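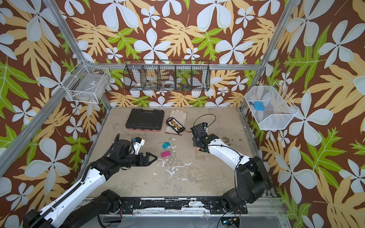 Two arms and a shift: automation on the Firolus kitting floor
Student project report, May, by the workplace studies group

Last updated: May, 4:10 p.m.

Firolus packs repair kits for small equipment. Before the Hartono cell went in, 22 people did the sorting by hand, up to 400 kits a shift. We spent 14 shifts there with notebooks and safety glasses that fit none of us.

Our first question was who had lost a job. The answer was no one so far, which left a hole in our outline. What people had lost was the sorting bench, and with it most of the conversation. Work that used to happen elbow to elbow is now spread out, one person to a cell, and the gossip travels by phone at lunch.
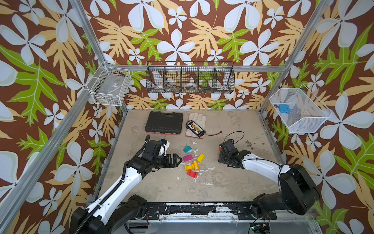

Operators told us the new job is mostly setting things out, watching, and putting them back. One called it babysitting with better pay — the raise was 71 cents an hour. Newer hires liked the quiet. People who had been there longest missed being fast at something, and they were the ones who could tell by ear when an arm was about to need help. That skill appears in no job description we were shown.

We recommend that Firolus write it into one, and that operators rotate between cells and the packing line every two hours. Management said it would look into rotation. It was also looking into it when we arrived.

Comments

jalla_nights: The two-hour rotation was tried at Jalla. Good for backs, bad for paperwork.

mp: Did you ask the evening crew? Different story after 6 p.m.

illier student: Nice report. What did you use for the interview questions? Ours is due next week.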